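Creator shoot checklist, with comments
Rukerton stage and kitchen set
For digital series crews, influencer talent and whoever is holding the clipboard

Read the comments as well as the boxes. Most of the boxes on the old sheet got ticked in the parking lot, and it showed.

1. Talent releases
[ ] Signed release for every face on screen, including friends the creator brought along
[ ] Guardian signature for anyone under age
Comment: "She said yes in a DM" is what we were given for two guests on the Trinis pilot. A DM is a nice thing to have. Get the form.

2. Sponsor products
[ ] Product list matches what is on set
[ ] Disclosure wording approved before the first take
Comment: Skurkik sent over a one-page disclosure guide and called it complete. It says nothing about live streams. Until it does, treat a live stream as needing the spoken line and the on-screen line both.

3. Stunts and challenges
[ ] Written plan for each challenge
[ ] First aid person on set, doing no other job
[ ] Safe word agreed with talent
Comment: Fail this section if the plan says "creator will improvise." Follower counts are not training. I have seen a creator with a huge channel fall off a hay bale.

4. Power and cables
[ ] Cables taped or ramped at every doorway
[ ] Ring lights on their own circuit
[ ] No chained power strips
Comment: Haque supplies the ramps. They are fine, but the count on the delivery slip was 50 and the count on the floor was 37, so check before you sign.

5. Kitchen set
[ ] Refrigerator door opens and closes without hitting a stand
[ ] Food for eating kept apart from food for filming
[ ] Personal photos on set cleared for use
Comment: The last box gets skipped every time. A snapshot stuck to a door is still somebody's picture, and "it's too small to read" doesn't hold up once viewers start pausing the video. Art department says magnets don't need clearing. Plain ones, maybe. Ask anyway.
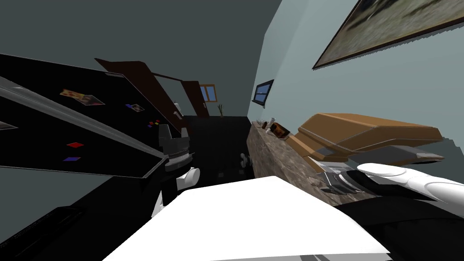 Page last changed: February, 2 edits since previous version

6. Sound and noise
[ ] Playback level checked at the talent position
[ ] Music cleared for every platform, one by one
Comment: A track cleared for one app is not cleared for the rest, whatever the app's own library seems to promise. Mark this "open" if all you have is a screenshot.

7. Exits and crowd
[ ] Both exits unlocked and clear
[ ] Fan meet-and-greet capped at 60
[ ] Head count kept at the door
Comment: The cap was raised at the last minute on the Trinis day – verbally, by someone who had left by lunch. A verbal change does not count. If it isn't on this sheet, the number is 60.

8. Location posting
[ ] No live location tags until talent has left
[ ] Call sheet not visible in any story or behind-the-scenes clip
Comment: We are told creators "know not to do this." The second box exists for a reason. Check the posted stories yourself at 10 a.m. and again after lunch.

9. Hours
[ ] Start and wrap times written down as they happen
[ ] Meal break logged
Comment: Logs filled in at the end of the day with everything on the hour go back to the production office. Editing the vlog in the dressing room is work too – put it in.

Result
[ ] Pass
[ ] Pass with open items (list them, with a name against each)
[ ] Fail, no filming

"Pass, will fix later" is not one of the choices. Keep the signed sheet with the call sheet and leave a copy at the Rukerton front desk.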